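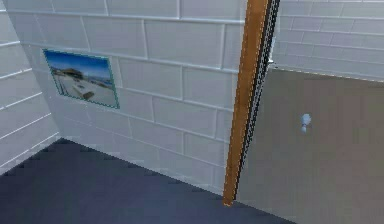
According to Tsegereda Gebremichael, a robot should be allowed to get a door wrong 100 times before anyone is permitted to laugh. She told us this at the start of the Kurkis open day, and most of us had broken the rule before lunch.

How does a robot learn to open a door?

You probably don't remember learning to open a door. You were small, you wanted whatever was on the other side, and you pulled at things until one of them moved. A grown-up may have wished you hadn't.

Robots learn in much the same way, except that robots are heavy and cost more than your bike. If a robot pulls too hard on a real door, you need a new door. If it pulls much too hard, you need a new robot. So at Kurkis the first lessons take place inside a computer, in a room that doesn't exist.

A room that isn't there

A pretend room like this is called a simulation. It's a bit like a video game, only with fewer dragons and a lot more doors. The one on the big screen had pale tiled walls, a dark floor and a door with a tiny knob. It also had a framed picture of the seaside on the wall.

Look along the bottom of the walls and you'll see the edge goes up and down in little steps, like a staircase for ants. Computer pictures are made of tiny squares called pixels, and a slanted line drawn in squares comes out jagged. You can try it with graph paper and a pencil. Colour in whole squares only, no cheating.

What the robot has to work out

Opening a door is really 3 jobs squashed together. The robot has to find the knob, get hold of it, and then move the door without losing its grip. You do all of them while thinking about toast.

Finding the knob is harder than it sounds. To a computer, a picture starts out as a giant pile of numbers, and none of the numbers has "knob" written on it. The program looks at many pictures and makes many guesses. Good guesses get points and bad guesses don't. After a while it goes for the guesses that earn points, which is also how our dog learned to sit.

The program we watched is named Gernino. It had been given 112 practice turns that morning. On one of them it pushed firmly on a door that opened the other way, and kept on pushing. My uncle does this at the bank.

Does the pretend practice count?

Partly. A pretend door never squeaks or sticks in the summer unless somebody tells the computer to make it squeak or stick. Real doors do it for free. So the people at Kurkis keep changing the pretend ones. They make a door heavier, or shift the knob, or change the colour of the walls, so the robot doesn't get used to a single room and panic in every other one.

Once the practice goes well, the program is put into a real robot, and the real robot meets a real door. We saw that too. The robot took a long time to think about it. Then the door opened, everyone cheered, and Walter Bedoya had to ask us to stop leaning on the barrier.

Try it at home

Ask a friend to be the robot. The robot keeps its eyes shut and does only what you tell it, one instruction at a time. Now get it through a closed door. "Open the door" is not allowed, because a robot doesn't know what that means yet. Try "lift your right hand" or "close your fingers."

Go slowly near the edge of the door, and keep fingers away from the hinges. Swap places after 8 instructions, or sooner if your robot starts to complain.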